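How Long Do Household Cloths Take to Dry Indoors?
Project report, Textiles and the Home module

1. Introduction

Most people in shared student housing dry their cloths and towels indoors for at least half the year. We wanted to know which kinds of cloth dry fastest without a tumble dryer, and whether the way a cloth is left makes much difference. The work was done in August in the utility room at Brarden, with some repeat tests in a flat on the second floor.

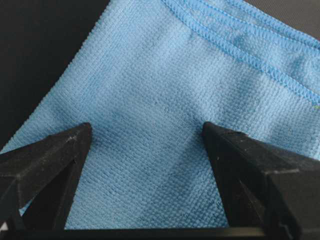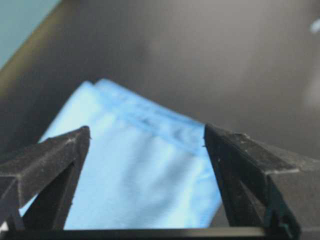
Figure 1. Light blue cloth, lying flat (first picture) and folded (second picture).

2. Background

Cotton takes water into the fibre itself, while microfibre holds most of it in the gaps between very fine threads. For this reason the two can feel equally wet and still dry at different speeds. Room temperature, air movement and humidity all matter as well. We could not control humidity, so we wrote it down at the start and end of each test.

3. Method

We tested cotton tea towels, terry hand towels and microfibre cloths. The tea towels were from Closix and the hand towels were from Prenonov. The microfibre cloths came from a mixed pack with no label.

Each cloth was weighed dry, soaked in 200 ml of tap water and left until it stopped dripping. It was then weighed again and put in one of three positions: hung over a rail, spread flat on a worktop, or folded and left on the worktop. After that it was weighed every half hour. A cloth counted as dry when two weighings in a row matched its starting weight to within 2 g.

We made 56 test runs and took 457 weighings. Windows were kept shut and the extractor fan was off, apart from one Tuesday when the fan had been left on by the previous group. Those runs were done again and the first readings were not used.

4. Results

Hanging was quickest for every type of cloth. Spreading flat was slower, mainly on the underside – the top could feel dry to the hand while the scales still showed water in the cloth. Folding was slowest by a long way, and several of the folded hand towels were not dry when the room had to be locked in the evening. We recorded these as "not finished" and left them out of the averages.

Microfibre dried before cotton in all three positions. The gap was small on the rail and much larger on the worktop.

The repeat tests in the flat gave the same order, although all the times were longer. The flat was cooler and the rail stood in a corner.

5. Problems

The kitchen scales only read to the nearest gram, so the last part of each drying curve is not very reliable. Picking the cloths up to weigh them also let air in underneath, which probably helped the flat and folded ones. A wire rack fixed on top of the scales would avoid this. We also did not wash the new tea towels first, and their finish may have slowed the soaking.

6. Further work

We would like to test older cloths, and cloths washed with fabric softener. The background reading included Lapiņa on moisture in small flats, and her room layout could be used for a winter version of the same tests.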